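Section 5. Topping Off a Mixed Load

By now your Willby trolley should have its big, flat cartons in place, so take a breath before the little ones go on.

1. Park the trolley at the side of the aisle and set the brake.
2. Lay the small carton on the flat one, keeping its printed symbols where you can read them.
3. Rest both palms on top, fingers spread, and lean in gently.

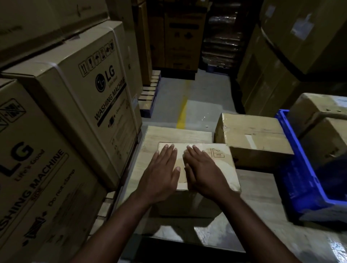
Figure 12. Both hands flat on the small carton, washing machine boxes stacked alongside.

4. If the carton rocks, lift it off, turn it and try again. There's no hurry!

Note: Small cartons over 40 pounds belong on the bottom layer, however nicely they might seem to fit up top.

CAUTION: Boxes marked "Do not clamp" must never go near the clamp truck.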